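Re: [ellery-teleop] Cup stacking by remote control, how many takes?

Trudy, answers to your points, with your message quoted in full at the bottom. We are on the cup task this month, with the usual clutter left on the table.

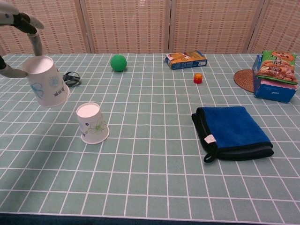

1. Who drives

We have three operators and each one keeps the same arm settings all day. I tried letting people swap settings between takes and the recordings came out uneven. One person likes the hand controller scaled down so a big motion of the wrist makes a small motion of the gripper, another wants it one to one. Either is fine. Just write it in the log, and don't mix them in one batch.

New operators do an hour on an empty paper cup before anything gets saved. Paper is good for learning on. If you squeeze too hard it dents and you see it right away. We throw out dented cups at the end of a session. A cup that has gone soft in the wall closes differently under the fingers and the operator starts to compensate.

2. Hand guiding or remote

You asked if we still push the arm around by hand. For cups, no. We did in May, on the old Prelska controller, and the trouble was that whoever guided the arm stood between the shoulder and the table and ended up in every recording. I still use hand guiding for wiping motions, where you want to feel the contact. For pick and place I would go remote from the start.

If you do guide by hand, turn the joint friction setting down before you begin. The factory value on ours made the last bit of every motion jerky, and the trained policy copied the jerk faithfully.

3. What is on the table

You said you clear everything except the two cups. I wouldn't. Ours has a ball, a bottle cap, a folded towel, a tissue box with a snack bag on it, that kind of thing. Most of it sits to the back and the right and leaves the front of the cloth open for the work. Move a few items between takes and leave the rest. Don't rebuild the whole table each time, it takes too long and people get sloppy by the afternoon.

Patterned cloth is OK. The grid on ours is thin white lines on pale green and the operators say it helps them judge distance on the monitor. I was worried the policy would learn the lines, so every so often we shift the cloth a little.

The second cup stands with its base up. Vary where it stands, and vary how far to the side you start. Your first batch had it in nearly the same spot every time as far as I could tell from the plots.

4. How many

The set we trained on last had 2532 takes, all tasks together. Cups were 182 of those, and that was enough to get the approach right but the release was poor. I think the release needs slow takes more than it needs a lot of takes. Come down, stop, open the fingers, wait, then lift. Operators rush the opening because for them the job is over by then.

Keep the failed takes, in their own folder. Costa wants them for the recovery work.

5. Lag

Can't help much here. We run everything over a cable in the same room. Stelter had a setup with the operator in another building and they ended up lowering the video quality to get the delay down. Might be worth asking on this list – they still read it, I think.

I'll put the log template in the shared folder.

R.

On 09/09/2019, Trudy Ashby wrote:
> Hi all,
> We are starting on stacking paper cups with the remote rig and I have some questions before we record more.
> How many operators do you use, and do you train them first? Does anyone still guide the arm by hand for this kind of task? We clear the table except for the two cups, is that right?
> Also how many takes do you need. And our video lag is bad enough that people overshoot, any tips welcome.
> Thanks,
> Trudy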